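Jan 7, 2023

Finish tests, week 5. Shop is cold, coffee is worse, and the hardener on the Pellora has gone the color of weak tea, so we are off to a fine start.

Carried over from November: we still don't know why the Pellora goes cloudy over open grain and the Ramel doesn't. Raluca says humidity. Dorin says I'm brushing it too thick. I say it's the can, which has the advantage of not being my fault.

Did 20 offcuts this morning, all from the same ash board, sanded to the same grit by the same tired arm. Half got a shellac washcoat first, half got nothing. Labeled the backs in pencil this time. The marker bled through on the last batch and gave us a lovely blue ghost of the word "control" on the face of every control piece.

Early results, such as they are:

Washcoat plus Pellora: clear. Annoyingly clear. Dorin has been told and is being gracious about it, which is hard to watch.

No washcoat plus Pellora: three pieces cloudy, the rest fine. The cloudy ones all came from the end of the board that sat by the door. Raluca has also been told.

Ramel, either way: looks like Ramel. A bit plastic, a bit yellow, never gives any trouble. If it were a person it would sell insurance.

Usman wants to know if any of this holds on busy grain, where you can't tell haze from figure unless you get the light down low and squint. Fair point. Ash is polite. The stuff people bring us photos of is more like the top below, all ripples, and I'd want a raking light and a good night's sleep before calling anything cloudy on it.
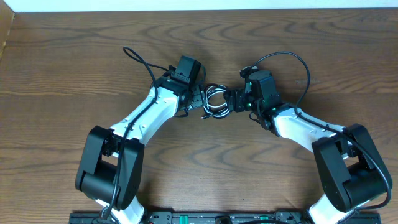

Brown wood tabletop, wavy grain. Oval figuring toward the back, long streaks nearer the front.

Next round should therefore go on something loud. Natália has a plank from the Cullton sale that she has been saving for a headboard since before I worked here. Will ask. Will ask nicely. Will not mention the band saw until she has said yes.

Scratch test, left over from before the holidays: the Magaña wax came off with a fingernail after 37 days of cure. The tin says hard wearing. I suppose it doesn't say what was being worn hard. Moving it to the shelf for drawer runners, where it works very well and can't embarrass anyone.

Things I did wrong today, for the record:

Opened the second Pellora can before finishing the first. They are from different lots. Pieces 14 and up are the new lot, and I'd like to pretend that was part of the plan.

Left the thermometer on the heater. It read beautifully.

Wiped down piece 9 with the rag from the oil bench. Piece 9 is out. Piece 9 does look better than the others.

To do: Margareta needs the November sheets typed up, including the page with the ring on it. Reorder 320 paper. Move the rack away from the door and see if Raluca is right. Leave the pieces 20 hours before touching them, and that includes Dorin's thumb.

Sheen readings when I'm back in. Meter battery is low again.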